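# Chapter 3: Everyday Materials and Their Properties

In October, the town of Lirkcombe replaced the benches along its river path. The old ones had been made of wood and had stood for 54 years. The town could have ordered the same benches again. It could also have bought steel ones, concrete ones, or benches made from recycled plastic. Shirley Doucette, the engineer in charge, asked for samples of each and left them outside through a winter before she made up her mind.

Her choice depended on questions you will learn to answer in this chapter. How much does the material weigh? Does it bend, dent, or crack? Does it soak up water? What happens to it in strong sunlight? Can it be repaired, and what can be done with it at the end of its life?

## 3.1 What is a material?

In everyday speech, "material" often means cloth. In science the word is wider. A **material** is any substance that things are made from. Glass, wool, copper, clay, and paper are all materials. An **object** is the thing itself. A spoon is an object, and the steel in it is the material.

The same object can be made from different materials. Spoons are made from steel, wood, plastic, and even horn. The reverse is also true. Steel is used for spoons, bridges, and paper clips.

Materials are often sorted into two large groups. **Natural materials** come from plants, animals, or the ground and are used with little change. Wood, cotton, and stone belong here. **Manufactured materials** are made by changing raw substances, usually with heat or chemicals. Plastics, glass, and most metals in daily use belong to this group. The line is not always sharp -- paper begins as wood, but the fibers are separated, soaked, and pressed before they become a sheet.

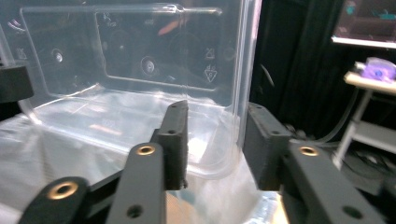
*Figure 3.1. Clear plastic. The recycling mark is molded with a number inside the triangle.*
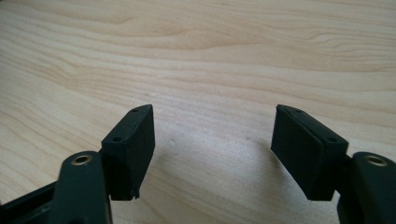 *Figure 3.2. Wood grain on a tabletop.*

## 3.2 Describing properties

A **property** is something about a material that can be observed or measured. Color, hardness, and density are properties. So is the way a material carries heat or electricity.

Some words for properties have a stricter meaning in science than at home. "Strong" is one of them. A material may be strong when it is pulled and weak when it is bent. Chalk can carry a fair load if you press straight down on it, yet it snaps in the fingers. For this reason we usually name the kind of strength we mean:

- **Tensile strength** is resistance to being pulled apart.
- **Compressive strength** is resistance to being crushed.
- **Hardness** is resistance to scratching or denting.
- **Toughness** is the ability to take a blow without breaking.

Wood has one more feature to keep in mind. Its fibers run mainly along the length of the trunk, so it splits easily along the grain and is much harder to break across it. A material that behaves differently in different directions is called **anisotropic**. Window glass behaves the same in every direction and is called **isotropic**.

## 3.3 Fair tests

Two students, Weidong Du and Peiyu Deng, wanted to know which of 13 materials was the hardest. Weidong scratched each sample with a nail. Peiyu used a coin. When they compared notes, their lists did not agree, and they could not tell whether the samples or the tools were the cause.

A **fair test** changes one thing at a time and keeps everything else the same. In Activity 3A you will repeat their test with a single tool and the same push on every sample. Record your results in a table before you begin Section 3.4.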